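Chapter 6
Storage and the Household Object

Learning goals
After reading this chapter, you should be able to define open and closed storage, explain how people decide where things are kept at home, and prepare a simple household inventory.

6.1 Where things are kept

Most homes hold far more objects than the people living in them can name from memory. When Merja Kallio surveyed households in the river town of Kestadberg, she asked residents to list the contents of one kitchen drawer before opening it. The average drawer held 40 items. Residents remembered 20 of them. They did best with things they had used that week and worst with small parts, spare keys and string.

Kallio divided storage into two types. Open storage leaves its contents in view or within reach: bowls, cups, trays, hooks and shelves. Closed storage hides its contents behind a lid, a door or a drawer front. The two types are used differently. Objects in open storage are handled more often and are more likely to be put back in a different place. Objects in closed storage stay put, sometimes for years, and may be bought again by someone who has forgotten they own them. 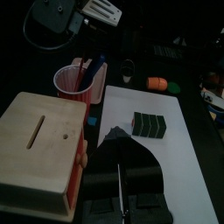
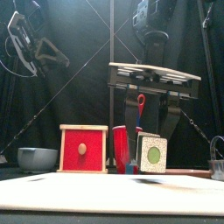 Figures 6.1 and 6.2. A box with a red side and a round knob, shown in both figures. In Figure 6.1, a red cup holds a marker and other thin items. In Figure 6.2, a gray bowl stands beside the box.

KESTADBERG, October

The second round of Kallio's survey was carried out in the fall, after the summer visitors had left. Her colleague Saeed Dehghan went back to the same homes and asked a new question: who decided that this object should be kept here? In nearly 700 answers, the most common reply was that no one had decided. An object had been set down once and had stayed.

Dehghan called these places "settled spots." A settled spot may be inconvenient and still last a long time. One family kept its scissors in the hall, two rooms away from the desk where they were used, and everyone in the house knew to look there.

Key terms
open storage, closed storage, settled spot, inventory

Before you read on
Choose one drawer or box at home. Write down what you think is in it, then open it and make a second list. Keep both lists for the exercise in Section 6.2.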